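We use cookies to remember your basket and to see which pages are read. By staying on this site you accept this. OK | More information

Print this page | E-mail this page to a colleague

Clear acrylic rack for cylinders and tubes

Order number 613
Offered by Flundbridge, school and small laboratory supply

A rack is not an exciting purchase. Most customers remember it at the end of the order, when the glassware is already in the basket and they ask themselves where it will stand. We would like to give it a little more attention on this page, as the rack is handled every working day and a bad one is annoying for many years.

The model on this page is a clear acrylic rack of the long, narrow type. It has a flat base, an upright front panel and round openings in which the vessels stand. It is suitable for small graduated cylinders and for other straight vessels of a fitting diameter. It is not a drying rack and it is not meant for the autoclave. For these purposes please look at the pages of our Mesetti range, where you will find wire and peg models.

Why clear acrylic

In many school laboratories we still meet the old painted racks. They are strong, but they hide the lower part of the vessel, and this is exactly the part where a small volume of liquid stands. The pupil lifts the cylinder to see the level, he holds it in the air a little inclined, and the reading is wrong before he has written it down. With a clear rack the cylinder can stay where it is. One bends the knees, brings the eye to the height of the liquid and reads at the bottom of the curve.

For demonstrations with coloured solutions the advantage is also clear. The colour is visible from the front through the panel, and the class does not need to come so near to the table. Teachers who prepare a row of indicators, or a row of food colours for the younger ones, have told us that they leave the vessels in the rack for the whole lesson.

A third reason is cleaning. On a clear material you see at once the drop that has run down behind the panel. On a dark rack it remains there until August, when the cupboards are emptied.

What to check before you order

Please measure your vessels. This is the most frequent cause of returns, and it costs both sides time. Measure the outside diameter of the body at the height where it will pass through the opening, and not at the rim. Rims with a pouring lip are wider than the body, and this does not disturb, as the rim stays above. What disturbs is a foot. A tall cylinder with a wide hexagonal foot will not go through a round opening, and no rack of this type can change that. The rack is made for vessels whose lower part is not wider than the opening.

If you are between two sizes, take the larger opening. A vessel which stands a little free can be lifted with one hand. A vessel which is held tightly pulls the whole rack with it, and then the neighbours fall.

Please think also of the shelf. The rack is short in depth but the cylinders stand high above it, and we had a customer who could put the rack in his cabinet only when it was empty.
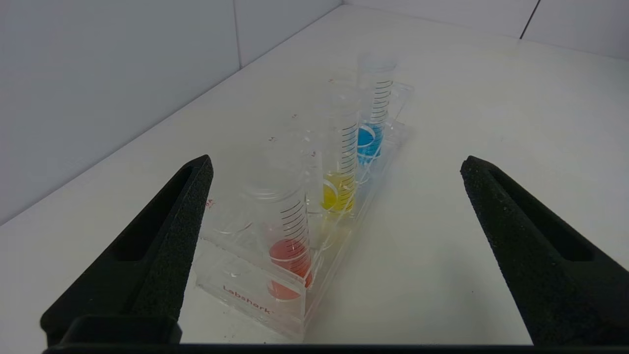 Reading time: 6 minutes

Three graduated cylinders are standing in the rack, each with a liquid of another colour. The one at the front holds a red-orange liquid, low enough that you see it through the front panel, and the black graduation lines run up the side above. The name Labshark is printed in small letters on the front of the rack, near one end.

How to load it

Put the rack on the table first and fill the vessels afterwards. We write this because we have seen it done in the other order, with full cylinders carried two in each hand. Place the rack lengthwise in front of you if you want to compare the levels, or with the short side to you if several persons must reach it from left and right.

Begin with the middle opening. Then go outwards to both ends, so that the weight is always distributed. When only one vessel is needed, the middle is again the best place for it. It is useful to leave one opening free beside the vessels you work with. You can then change the order without putting a cylinder down on the bare table.

Turn the graduation lines to the side from which you will read. This sounds too simple to mention, but in a row of vessels there is nearly always one which is turned wrongly, and it is the one that somebody then takes out with wet fingers. With the lines to the front, all readings can be made from one chair.

For labels we recommend a strip of removable paper tape on the front panel, below each vessel. Do not write directly on the acrylic with a permanent marker. The ink can be removed only with a solvent, and most of the solvents which take the ink away also take the shine away.

Carrying

The rack can be carried with two hands, one at each end, with the fingers under the base. Please do not lift it by the top rail when it is loaded. Through a door, or on a staircase, we advise to carry it empty and to bring the vessels in a tray.

If the rack must travel between buildings, the Fonerard box with foam insert has the correct inner length. It is sold separately and you find it under transport and storage. The foam can be cut with an ordinary kitchen knife.

Cleaning and care

Wash the rack by hand in lukewarm water with a little washing-up liquid. Use a soft sponge and not the green side of it. For the edges of the openings a bottle brush with soft hair works well. Rinse with clean water, and with distilled water if your tap water is hard, then put the rack upside down on a cloth. If you dry it with paper you will get fine scratches with time. They do no harm to the function, but the front panel becomes dull, and then the main reason to buy a clear rack is gone.

Do not put it in the dishwasher. The heat of the drying programme can deform the panel.

Acrylic does not like acetone, and it does not like strong alcohol when it stays on the surface. A short contact with diluted ethanol is normally without consequence if you wipe it off at once. Acetone is never without consequence. Weak acids and bases in the concentrations usual at school can be rinsed away with water. Iodine and some of the strong dyes leave a shadow if they dry on the material, so please rinse in the same lesson and not in the next one.

Small cracks like hairs around an opening are a sign that a solvent has been at work. A rack with such cracks can still be used for storing dry vessels, but we would not put full ones in it.

Keep it away from the window in summer if you can. A cupboard or a drawer is the better place.

What customers use it for

The greater part goes to schools. After them come small water testing laboratories, dye workshops and, a little to our surprise, people who mix inks and watercolours at home. For this last group we have one remark. Pigments settle. If you leave the cylinders in the rack overnight, the lower part will be darker in the morning, and you should stir before you pour. The rack itself is not concerned, but we receive the question often.

Another group is the hobby photographers who measure small volumes of developer. They usually take 2 racks, one for the clean cylinders and one for those already used, and they mark the second with tape. We find this a good habit and have taken it over in our own packing room, where we test the colour of label inks.

Delivery and packing

The rack is delivered in a carton with a protective film on the flat surfaces. The film can be milky and has small bubbles, and each year several customers believe that the material is faulty. Please pull off the film first, beginning at a corner. If the corner does not come up, warm it a moment with the hand.

Vessels and liquids are not included.

We had 186 pieces in our store when this text was last revised, on 2018-04-04. Orders up to 3 pieces are sent as a parcel. Larger orders travel with our normal goods delivery, together with the glass, and then you should unpack the glass first because it lies on top.

Schools can order on invoice. We need the name of the school, the delivery address and a telephone number where someone answers in the morning.

Returns

You may send the rack back if the openings do not fit your vessels, provided that it is unused and, if possible, with the film still on it. If you had to remove the film to try it, we will not make difficulties. Scratches from cleaning and damage from solvents are not covered. For transport damage we ask for one photograph of the carton and one of the piece, and please keep the carton until you have our answer.

Similar products

Ueda rack, low form, for short tubes. It has a lower front and takes less height in the drawer, but tall cylinders do not stand well in it.

Mesetti peg rack for drying, to be fixed on the wall above the sink.

Fonerard transport box with foam insert.

If you are not certain which opening you need, write to us with the outside diameter of your vessel in millimetres and tell us whether it has a foot. A drawing by hand is enough.

Shared 3 times | 2 comments

Print this page | E-mail this page to a colleague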